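# Write the maintenance log by hand

Tuesday, November 25, 2025

I look after the arms at Cleltside, and I think every robot cell should have a paper logbook tied to it. We have software that records faults, cycle counts and motor temperatures. I use it every day. It still leaves out most of what I need when I come in and a cell is behaving differently than it did last week.

In January we lost two shifts on cell four. The arm was setting parts down a little off, always in the same direction. The software showed no faults. I checked the base bolts, ran the joint calibration again and got the same result. Abimbola Briggs came over from the Morkberg site and asked when the gripper had last been off. I didn't know. The person who had taken it off was on leave. When we reached him by phone he said he had cleaned the flange and put everything back, and he hadn't redone the tool offset. It took him one minute to tell us.

The cleaning was good work. It was never written down, and the software has no field for it.

After that I bought a hardback book for each cell. The rule is one line per job: date, initials, what you touched, what you changed. If you loosened a screw, it goes in. The book for cell four has 59 lines in it now, and I have gone back to it more often than to the 600 or so pages of the vendor manual.

Ditte Vídalín, who runs planning at Trotano, doesn't agree with me. She says paper gets lost, can't be searched and can't be read from another building. She is right on all three. We tried her way for a month with a form on a tablet. The form had drop-down menus, and people picked "general inspection" for nearly everything. In the book the same people wrote things like "wrist cable rubs at full reach, moved clip." I would take the second one even if I have to turn pages to find it.

The tool end of the arm needs the most lines. A wrist can carry a lot of small hardware, and any of it can shift.

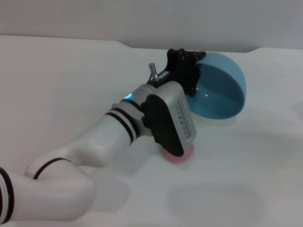
Tool changes should be logged piece by piece, and "gripper checked" is too short to be an entry. With a setup like this one, I would want a line for the black bracket and its screws, one for the small metal pin near its base, and one for the rubbery pad on the face of the hand. The printed text on the housing should be copied into the front of the book, because lettering that small is hard to read once the arm is in position. A blue light on the wrist tells me very little about any of those parts.

It costs a few minutes a shift. New people complain about it for a week or two. I would rather have the complaint than another two shifts spent recalibrating joints that were fine.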